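Stand: 25. Juni 2025
Skript zur Lehreinheit Textil- und Schuhpflege, Abschnitt 4: Weiße Freizeitschuhe
Bearbeitung: Gwenaël Jacquet, Durchsicht: Mpho Tshabalala

## 4.1 Gegenstand

Behandelt wird die Trockenreinigung und Feuchtreinigung niedriger Sneaker mit hellem, glattem Obermaterial. Hohe Schaftformen, Rauleder und Strickobermaterial folgen in Abschnitt 5. Vorausgesetzt werden die Begriffe Vorderblatt, Quartier, Zunge, Laufsohle, Zwischensohle und Einlegesohle (vgl. Abschnitt 2).

Die Übungsbögen verwenden die Bezeichnung »Glattmaterial« als Sammelbegriff für gedecktes Leder und beschichtete Synthetik. Eine sichere Unterscheidung beider Gruppen ist nach Augenschein allein nicht möglich. Maßgeblich ist das Materialetikett; fehlt es, wird nach dem schonenderen Verfahren gearbeitet.

## 4.2 Arbeitsplatz und Unterlage

Gearbeitet wird auf einer glatten, abwaschbaren Platte. Eine umlaufende Rille parallel zur Kante ist zweckmäßig: Sie nimmt kleine Flüssigkeitsmengen auf und hält losen Schmutz vom Tisch fern. Ihr Fassungsvermögen ist gering und ersetzt das sparsame Dosieren nicht. Kunststoffplatten, die für die Schuhpflege benutzt werden, sind dauerhaft zu kennzeichnen und dürfen nicht mehr in die Küche zurück.

Auf Holztischen muss die Unterlage so groß sein, dass ein Schuh vollständig darauf Platz findet. Ragt die Sohle über den Plattenrand, gelangen Straßenschmutz und Reinigungsmittel unmittelbar auf das Holz. Helle Oberflächen zeigen Ränder von Gummiabrieb besonders deutlich.

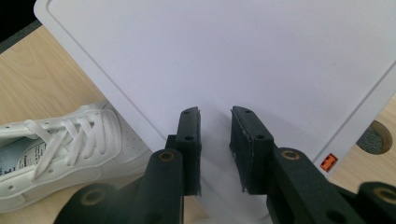 Darf ein weißer Sneaker mit perforiertem Vorderblatt in Wasser eingelegt werden?

Vom Einlegen ist abzuraten. Durch die Perforation dringt Flüssigkeit in das Futter, die Verklebung der Sohle wird belastet, und beim Trocknen können gelbliche Ränder entstehen. Perforierte Zonen werden mit einem gut ausgedrückten Tuch behandelt.

## 4.3 Vorbereitung

1. Schnürsenkel vollständig ausfädeln. Flachsenkel nicht verdreht ablegen.
2. Einlegesohle entnehmen, sofern sie nicht verklebt ist.
3. Groben Schmutz trocken abbürsten, zuerst Laufsohle, danach Zwischensohle, zuletzt Obermaterial.
4. Perforation mit weicher, trockener Bürste ausbürsten. Keine Nadeln oder Zahnstocher verwenden.
5. Verträglichkeit des Reinigers an der Innenseite der Zunge prüfen, Einwirkzeit 3 Minuten.

Bedruckte Einlegesohlen werden nur abgetupft. Reibung löst den Aufdruck, und die Farbe kann auf helles Futter übergehen.

## 4.4 Reinigung

Für die Übungen steht das Konzentrat Stitotora bereit, für Gummiränder die Paste Skavetti. Beide Mittel werden nicht gemischt. Der Reiniger wird auf das Tuch gegeben, nie direkt auf den Schuh. Gearbeitet wird in kleinen Feldern von der Ferse zur Spitze; jedes Feld wird sofort mit klarem Wasser nachgewischt.

Die Zwischensohle wird getrennt behandelt. Pastenreste in der Fuge zum Obermaterial trocknen hart auf und lassen sich danach nur mit erheblichem Aufwand entfernen.

Schnürsenkel werden im Wäschenetz gewaschen und hängend getrocknet. Metallverstärkte Enden sind vorher auf Rost zu prüfen.

## 4.5 Trocknung und Einfädeln

Getrocknet wird bei Raumtemperatur, mit Papiereinlage und ohne direkte Sonne. Die Trockenzeit beträgt in den Übungsräumen meist über 11 Stunden. Bedrucktes Papier ist als Einlage ungeeignet.

Beim Kreuzschnüren wird von den unteren Ösen aus gearbeitet. Beide Enden sind vor dem ersten Kreuzen auf gleiche Länge zu bringen. Flachsenkel liegen mit der breiten Seite auf der Zunge auf.

## 4.6 Nachweis

Jedes Paar erhält eine Pflegekarte (Formblatt 566) mit Angabe von Material, Mittel, Prüfstelle und Trockenzeit. Die Karten werden bis Dezember im Ordner »Todness« abgelegt.

Übungsaufgabe zur nächsten Sitzung: Pflegekarte für ein eigenes Paar ausfüllen und das gewählte Verfahren anhand von 4.3 und 4.4 begründen.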